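### 4.2 What people do with the fabric before the first fold

I went into this part of the Lema study thinking the folding would be the interesting bit. I was wrong, and I'm happy about it! What kept catching my eye was the stretch before any folding starts, when people pat, tug and smooth the fabric on the table and seem to be making up their minds.

We ran the sessions at Poltine with seven households, and each one worked through a pile of mixed laundry at their own table. I'd asked them to fold as they would at home and to ignore me (most managed it after a few minutes). Between them they handled 500 pieces, and I coded every one for what I call settling – any touch that flattens or turns the fabric without creasing it on purpose.

Two kinds of settling came up again and again. Some people sweep outward from the middle with a flat palm, and others pinch a corner and give it a little shake. The sweepers were mostly people with big tables, which fits the earlier Festura interviews, where table size came up far more than I'd expected.

Plain pieces without seams or prints gave people the most pause. A light green cloth on a pale wooden table (Figure 7) doesn't offer much to line up against, and I found myself slowing down over cloths like that too when I tried the task.

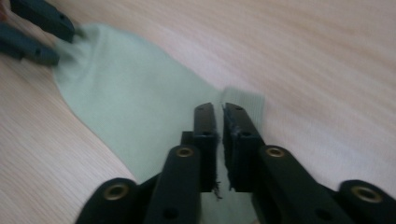
**Figure 7.** Light mint-green fabric on the pale wooden tabletop.

With towels it was another story, and a much quicker one. The thick hem gives your fingers something to follow, so people went straight for the edge and hardly settled the cloth at all. I come back to hems in Section 5, together with the Beltutum bedding data.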